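Old computers find new homes in Whitelaw

The Whitelaw repair morning is back for another season, and what a start it's had! Residents dropped off 344 unwanted computers, monitors and printers during March, well up on last year, and the shed behind the Tetden Street library is stacked to the rafters.

Organiser Nikau Ruawai is rapt with the response. "People have had these things sitting in the garage for years," he said. "Bring them down, we'd love to see them. Even the really old ones have parts we can use."

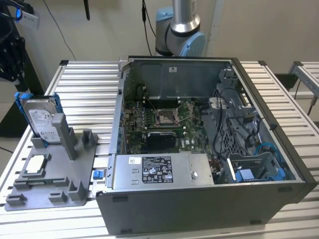 A Dell desktop with its side panel off and the CPU socket empty.

Working machines are wiped, fitted with fresh software and passed on to families in Whitelaw and Brallia, with about 20 already gone to high school students. Whatever can't be saved is sorted for metal and plastic recycling at the Vesstead depot.

There's a beginners' bench this year too, so kids and grown-ups can have a go at pulling a computer apart and putting it back together (screwdrivers supplied!). It has been a huge hit, and places for the next 2 sessions are filling fast.

Doors open at 9 am. Entry is free, and bulky old screens cost $5 to drop off. Please bring your power cords.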